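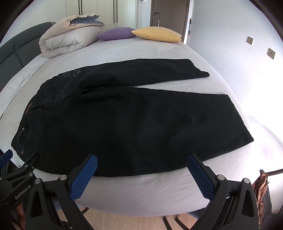 Will a machine take over the folding table? At our place it has taken the towels and the flat sheets, and the rest is still done by people.

I work at Ornstead, a commercial laundry that does hotel linen in one half of the building and personal clothing for care homes and work camps in the other. I've been on the clothing side for 11 years. A few readers asked what happened after the new line went in, so I'm writing it down while I remember it properly.

The line was switched on in February. It's a feeder, an ironer and a folder joined together, and on a good shift it gets through 3000 pieces of flatwork. Before that there were eight of us on linen per shift. Now there are three: one at the feed end, one at the stacking end and one walking between them clearing jams. Two people retired, and the other three came over to clothing with me. Nobody was let go, although there was a stretch before Christmas when we didn't know that, and it was a bad stretch. Management could have told us sooner.

Clothing is a different job. A sheet is a rectangle and it comes to you the same way every time. Jeans come out of the dryer with one leg inside out, or the two legs going different ways, and you have to find the waistband before you can do anything else. A person does this without thinking. I never noticed I did it until I had to explain it to Bendik Isaksson, who came across from linen and had fed sheets for so long that he kept looking for the corners.

The way I showed him is the way I was shown. Lay them flat. Find the waistband and put it on your left. Bring one leg over the other so the seams meet, smooth from the seat down to the cuff, then fold in thirds. Check the pockets before you fold, even though they were checked before the wash. Dark denim goes in its own stack so the lint shows and you can roll it off. He was slow for two weeks and now he's quicker than I am on trousers, but not on fitted sheets. We still get those by hand, as the line can't manage the elastic.

What changed most is the noise and the talking. The old linen crew stood across a table from one another and talked all day. The ones who stayed on the line wear ear protection now and mostly see each other at lunch. Bohumila Kratochvíl runs the feed end and says her shoulders are better than they've been in years, but the shift feels longer. I believe both of those.

The pay went up a grade for the line operators because of the lockout training. It did not go up for clothing. We raised it at the last meeting and were told it would be looked at in the next budget. Our side also got the counting screens, which log every garment by its tag. My best day so far is 490. I don't love having the number over my head, but it did settle an old argument about which shift leaves the bins full.

People ask if trousers are next. I expect somebody will get there with it. For now I'd rather they fixed the conveyor to the sorting room, which squeals, and bought us better mats.

I'm on earlies for the rest of the month, so comments will get answered in the afternoons.

Filed under: Work, Laundry, Machines
Print this post | E-mail this post
Last updated: Thursday, June 7, 2018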